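Gift Box Startup Says It Has Fixed the Office Snack Shelf. Has It?

By Shiyu Dong

Jekico, the two-year-old company that sells subscription snack crates to offices, said Thursday that it will start building its crates around long, narrow cookie boxes in place of the tins and bags it has used so far. The company calls the new format Zurkby and says it will save space, cut down on crumbs and make people at work happier.

Those are big claims for a cardboard box.

The announcement runs to several pages and spends most of them on shelf layouts. Each Zurkby crate will hold 30 packs, nearly all of them cookies and shortbread in slim cartons that lie flat and stack like bricks. Jekico tried the idea in February with 130 offices, and it says those customers were "overwhelmingly positive." Asked how many of them had been surveyed, a spokesperson said the company had relied on conversations with account managers. Asked what those customers had been comparing the new crate to, the spokesperson said she would check. She had not called back by the time this item was posted.

It is worth remembering that a slim cookie box is not a new idea. Supermarkets have carried them for years, and so has every airport shop with a rack of gifts near the register. Walkers sells shortbread in one, chocolate chips and all, in the red tartan that most shoppers could pick out from across the aisle.

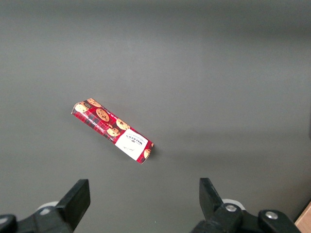 A box of Walkers shortbread cookies. Photo: Pacheco Picture Desk

What Jekico has added is a printed tray and a price. The Zurkby crate costs $232 a month, and the company would not say what the same packs would cost off the shelf. It did say that the price includes "curation," a word that appears often in the announcement and is explained in none of the places where it appears.

Fermín Sosa, who buys supplies for an accounting office of 800 people and was part of the February trial, was polite about the crates and said he would probably not renew.

"They do stack well, I'll give them that," Sosa said. "But I don't have a stacking problem. I have a problem where all the chocolate chip ones are gone by ten in the morning and the plain ones sit there for a month."

He also had doubts about the crumb claim. Jekico says that cookies packed in a row break less than cookies packed loose in a bag, and that may well be true while the box is closed. Once it is open on a break room counter, Sosa said, people reach in the way they always have. His office went back to wiping down the counter twice a day, the same as before the trial.

Then there is the photo question. Food packaging tends to show the product at its best, big and golden and overlapping, and slim boxes give designers a long strip to fill. Jekico's own mock-ups lean hard on this, with cookies running almost end to end across the top of every carton. The company says this "drives engagement at the shelf." It did not offer any figures, and it is hard to see why an office that has already paid for its snacks would need to be sold on them again.

Mevorard, a rival service that delivers mixed crates, said it had no plans to change its packaging. A manager there said its customers ask about price first, variety second and nut warnings third – box shape has not come up.

None of this means the crates are bad. Slim cartons are easy to store, and a closed box of shortbread is a perfectly good thing to find in a cupboard. Sosa said his staff ate nearly everything they were sent.

Jekico says current subscribers will be moved to the new format unless they opt out by email. The form for doing so was not yet on its website Thursday afternoon.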